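Pakeo Dual-Arm Work Cell — Setup and Safe Practice

The Pakeo cell pairs two jointed arms on one mobile base with a standard table. It is supplied by Vasseur for handling light, long parts and soft sheet goods. Reach is set in software and locked by key. The guidance on this page covers operation without fencing.

Maximum payload per arm: 4 lb
Minimum clear floor on each side: 14 in
Service interval: 600 operating hours
Joint inspection: every 2,000 cycles
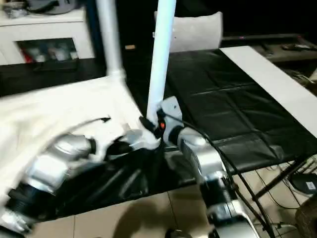 Speed limits apply to the part as well as to the gripper. A risk assessment that stops at the wrist is incomplete, and Gesari's site rules ask for the outer end of the longest part to be entered as the tool point. A tall white pole at the right wrist extends the swept volume well past the arm itself. Loose cloth over the other arm is a separate hazard — it can hide a joint from the operator, so hand guiding is not permitted while fabric covers any pinch point. Outside cable runs are to be checked for slack before each shift.

Stage rigid parts parallel, with open sockets toward the cell, and leave room for the gripper fingers between the first part and the next. Cover the table in a dark, plain cloth where parts are white. Do not stage parts on the floor.
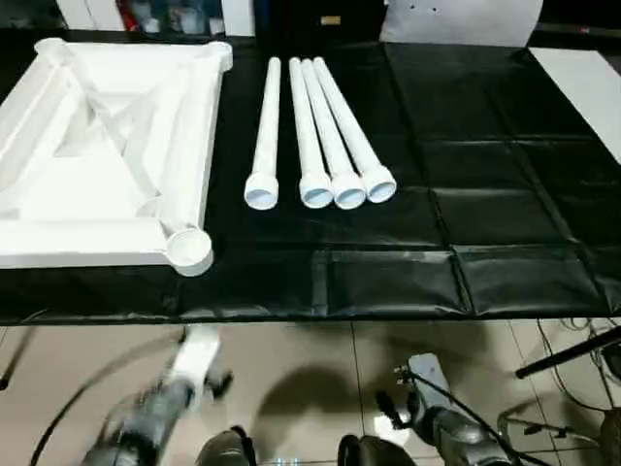
Onside, 2021-11-18

Revision note. Section on soft goods rewritten by Jummai Idahosa; stop-button placement reviewed by Fabian Fankhauser. Cells delivered before May keep the earlier key switch and need no retrofit. Replacement gripper pads are ordered by arm, left or right.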